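**9th March — Erkbridge cell, open day prep and the day itself**

Doors at ten, first visitors at twenty to. I had allowed myself that time to eat a sandwich. The sandwich is still in the drawer with the hex keys.

Two groups came through, up to 20 people each, plus Byung-chul Yeon from Trulitz, who had asked in April last year whether he could see bin picking "when it's ready" and evidently got tired of waiting for the second half of that sentence.

The plan on the whiteboard was:

- short talk, 6 minutes (mine ran long)
- bar picking from the front bin
- questions
- repeat with Gondal planner switched on, if brave

I was brave for the second group. The planner is very polite. It thinks for a while, picks the hardest bar it can find, then thinks again. A man in a nice coat asked if it had crashed. I said it was evaluating candidates, and he nodded the way you nod at a waiter explaining the soup.

Things to fix before we show this to anybody else:

1. Exposure on the bin floor. Bare metal, scratches going in every direction, and the segmentation still likes a good scratch. Matte liner? Ursina says paint. Ursina always says paint.
2. Bars against the bin wall. Fingers can't get in at the taught angle, so the arm backs off and tries the same thing again with great dignity.
3. Wrist speed near the walls. I had it turned down so far that a child offered to help.
4. Clamps at the bin corners. They were a temporary measure. Leave them for now, but do NOT move one without redoing the bin calibration.
5. The Zilter logger filled its partition after 1,485 entries and stopped without a word. Rotate the log. Better yet, have it complain.

Total for the day was 116 pick attempts. I haven't separated the good ones from the theatrical ones yet, and I would like to do that with the door closed.

The question everybody asked was why we don't just lay the bars out neatly in a tray. I gave the long answer to the first group and the short one to the second. The short one got more laughs and is the same answer: then somebody has to lay them out neatly in a tray. 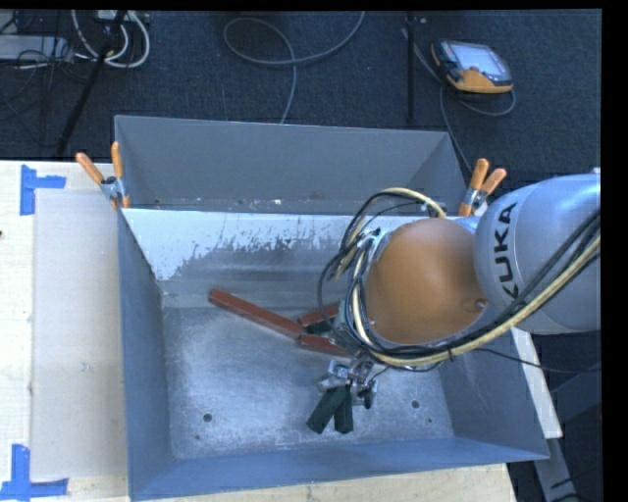

Byung-chul Yeon wrote back that evening to say his people liked the slow runs best, the planner pauses included, as they could follow what the arm was deciding and argue about it. He would like the retry behavior shown on purpose next time, with someone talking over it, and he wants to know whether the fingers could go in tilted along the wall.

They could, on paper. Ursina Gisler has a tilted approach in her branch that I never merged — my fault, it was called "wall_thing_2" and I assumed there had been a reason for the 2. Will try it at low speed with one bar, then two, before it goes near the planner.

Also owe Trulitz a drawing of the fingers. Check the revision first. The one on the share is old.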